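Skip to content
Search articles, topics, people

We use cookies to keep this site running and to see which stories get read. Accept / Manage settings

The Bollero Letter, November
Members' money pages

Offset or redraw? Sorting out where your spare cash should sit
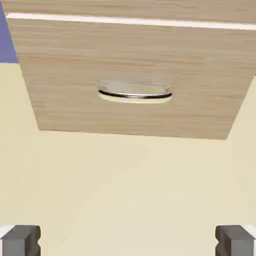

I've been wanting to write this one for ages, because it's the question that comes up most at our evening sessions and I love answering it. You've got a home loan, you've got a bit of money left over after the bills, and your lender has given you two places to put it. One is called an offset account and the other is called redraw. They sound like the same thing. They even save you the same interest, if the offset is a full one and the rates match. But they behave quite differently once life gets in the way, and it's well worth an hour of your time to know which one you're using.

So, the offset first. It's a separate bank account that sits beside your loan. Your pay can go into it, your groceries can come out of it, and you can usually have a card on it. Each day the bank looks at what you owe, takes away what's in the offset, and charges interest on what's left. You don't earn interest on the money in there. You just get charged less on the loan, and for most people with a mortgage that works out better than a savings account, especially once tax on the savings interest has had its bite.

Redraw works from the other direction. You pay extra straight into the loan, over and above the minimum, and the loan balance goes down. If you want some of the extra back later, you ask for it. With plenty of lenders that's a couple of taps in the app. With others there's a form, a minimum amount, a fee each time or a wait of a few days. It's all in the loan contract, and I really do recommend finding yours and reading the redraw clause with a cup of tea. It's shorter than you'd think!

Whose money is it?

Money in an offset account is a deposit, in your name. Money you've paid into the loan has gone off the debt, and redraw is a facility the lender offers under its own terms. Those terms can let the lender change the limit or withdraw the facility. Most people will never see that happen. Still, if the extra you've put away is your whole emergency fund, have a think about how fast you'd need to get at it.

Some loans also shrink the redraw amount as the end of the term gets closer, so that what you can take out winds down to nothing by the final payment. Melahat Polat caught this on her own loan when she compared two statements and the available figure had dropped, although she hadn't touched it. She rang up, got it explained, and moved to an offset a few weeks later. Good on her for checking.

The bit about tax

If there's any chance your home might become a rental one day, please talk to a registered tax agent before you pour extra into the loan. Paying down the loan and then redrawing for something personal (a car, a trip, the deposit on the next place) can mean that part of the interest is no longer deductible. Taking money out of an offset is generally treated as spending your own savings, so the loan itself keeps its original purpose. I'm not a tax agent and this is the point where I always stop talking and send people to one.

Kaan Polat asked a cracker of a question on this last session: does it matter if you redraw the money and put it straight back? It can. A mixed loan is fiddly to unpick, and putting the money back doesn't necessarily pay off the part you'd like it to. Ask first.

What it costs

Offset accounts often come bundled in a package with a yearly fee, or the loan carries a slightly higher rate than the basic version. Redraw tends to come with the plain, cheaper loan. If you only ever keep a small balance on the side, the fee can swallow the whole benefit.

You can work this out on the back of an envelope. Take the amount you'd normally keep in the offset, multiply by your loan rate, and compare that with the package fee plus whatever extra the higher rate costs you over a year. Use your usual balance for this, please, and leave out the lovely big number you see on payday. Recep Işık did it at our table and found that his $200 yearly fee was paying for itself, though with less to spare than he'd assumed. Gülizar Tuncer did the same sum, found that hers wasn't, and went back to a basic loan with redraw. Both of them were pleased, which tells you how much depends on the household.

Watch out for partial offsets as well. Some products only count a share of your balance, and some fixed-rate loans don't allow an offset at all, or cap the extra you can repay before a break cost kicks in. The word "offset" on a brochure doesn't settle it.

Then there's you

I mean this in the kindest way. Some of us spend what we can see. If your offset has a card attached and the balance always looks healthy, it's terribly easy to treat it as spending money. Redraw puts a little speed bump in the way, and for plenty of people that bump is worth more than any feature. Others want the money close by and never touch it, and the offset suits them beautifully. Two offset accounts linked to the one loan can be a nice middle path if your lender allows it: one for the bills, one for the money you've promised to leave alone.

Questions to put to your lender

Is it a full offset, and is it linked to my loan right now? (Do ask. Accounts do get opened and never linked.)
What is the yearly fee, and what would my rate be without the package?
Is there a minimum redraw, a daily limit or a charge?
Does the available redraw reduce over the life of the loan?
If I redraw, do my minimum repayments change?
Can I have more than one offset account?

Write the answers down with the name of the person who gave them and keep them with your contract. Better still, ask for them by email.

Come along

Ataberk Sönmez is running the next home loan evening in the Öztürkmen Room, 7 pm start, and he'll go through the envelope sum with anyone who brings a recent statement. You can black out your account number if you'd prefer. We'll have the Budetti worksheets printed, and the Loltidex spreadsheet is up on the big screen for those who like to fiddle with the numbers (I certainly do). Partners are welcome, and so are people who are still saving for a deposit, because it's a wonderful time to learn this stuff.

This is general information only and doesn't take your own circumstances into account.

Share this story
2 shares
2 comments

Get the Bollero Letter in your inbox. Enter your email address to subscribe. You can unsubscribe at any time.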